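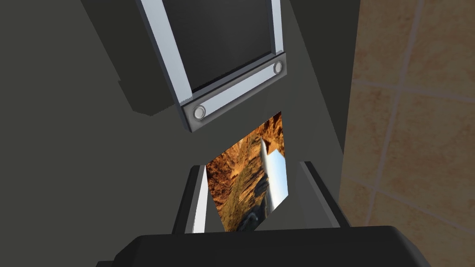
I have spent a good part of the last two years collecting examples for a robot that doesn't exist anywhere I could knock on it, and I have come to hold an opinion that my friends at work find a little tiresome, so I thought I would write it down at length and give them a rest from hearing it over lunch. The opinion is that we are too proud of our counts and too shy about our notes. We will tell anyone who stands still how many examples we gathered, and we will mumble if they ask what is in them.

Let me back up a bit. At Faltholm we teach a learning system by showing it. A person drives the arms through a job in a simulated room, the computer keeps a record of what the cameras saw and what the hands did, and that record becomes one example. Do it again with things shifted a little, and you have another. The collection I know best is called Wikenlow, and as of November it held 2447 of these. It's a lovely big number and it went on the first page of everything we sent out. I put it there myself, so please don't take any of this as finger-wagging from the sidelines.

What the number hid was me. I drove a great many of those examples, and I drive in a particular way. I come at things from the left. I slow down far too early, the way my grandmother used to brake for a green light in case it changed. If I miss a grasp I back all the way out and start over, where other drivers will nudge the fingers and try again from where they are. A system trained on my examples learns all of that along with the job, and it has no way of telling which part was the job and which part was my nerves.

I found this out one afternoon when I sat down to sort a single batch, 177 examples of the same short task, expecting to toss out a few bad ones and be home for supper. I ended up watching every one of them through. In 134 the hand came in from the same side. That surprised me more than it should have, and I went and got a cup of tea and thought about it for quite a while. We had moved the objects between runs, we had changed their angles, we had been so careful about variety in the room — and all along the person in the chair was doing the same thing, over and over, with great dedication. 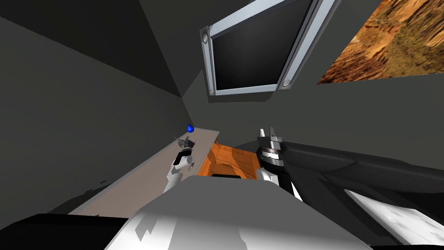
Now, the usual answer to this is to collect more, and I want to be fair to the people who give it, because they are often right. A bigger pile does smooth out a lot of lumps. Simulation makes the pile cheap, too. You can reset a room in less time than it takes to scratch your ear, and nothing breaks, and no one has to crawl under a table after a dropped part. When I first came over from working with real arms I thought I had gone to heaven. I still think it's a fine way to work and I wouldn't go back.

But cheap has a way of making us careless. On a real bench every run cost something, so we talked before each one. Should we start closer? Has anybody tried it with the wrist turned? We wrote things on paper, bad handwriting and all, and the paper stayed with the data. In simulation I can do a dozen runs while I'm still deciding whether the last one was any good, and I have certainly done that, and I'd be amazed if I were the only one.

So here is what I would like to see, and none of it is fancy. I'd like every example to carry a sentence or two from the person who made it. What were you trying to do? Did you change your mind partway? Were you tired? At Trallusden, where I was lucky enough to spend a few weeks as a guest, they had a plain text box that popped up at the end of a run, and you could skip it if you wanted to. Most people didn't skip it. They wrote things like "grabbed too high, kept it anyway" and "rushed this one," and I would have given a week's pay to have comments like that sitting next to my own batch.

I'd like us to keep the clumsy ones, too, with a label on them. There's a habit of throwing out any run where the hand wobbles or the approach goes wrong and has to be mended. I understand it, since we all want to put our best foot forward. Yet the mending is the thing I'd most want a machine to learn from me. Anybody who has taught a child to tie a shoe knows that you spend very little time on the perfect bow and a great deal of time on what to do when the loop falls over. If the loop never falls over in the examples, I don't see where the learner is supposed to pick it up.

And I'd like the drivers to be more different from one another. We tend to pick whoever is quickest, and then let that person do most of the work, and the quick ones all seem to get quick in the same way. When we started the next collection, Memon, I asked whether we could bring in some slower hands, left-handed folks especially, and people who had never touched the controls. It cost us time. The first few days were rather painful to watch and the count crept along so slowly that I stopped looking at it. The runs themselves were full of approaches I would never have thought of, including one from directly behind the object that I tried to copy later and couldn't manage.

I know what will be said back to me, because it has been said already, quite kindly. Notes are messy, nobody agrees on the words, and the training doesn't read them anyhow. All true. I'm not asking for the machine to read them, at least not yet. I'm asking for us to read them, before we decide what goes in and what stays out, and again when the thing does something odd and we're all standing there guessing. I've done enough of that guessing. It eats whole mornings.

Memon is still small, and I've been asked more than once when it will catch up to Wikenlow. I don't have a good answer. I've started sending people a page of the drivers' comments when they ask, and some of them write back with questions about particular runs, which I like very much, and some of them ask again for the number.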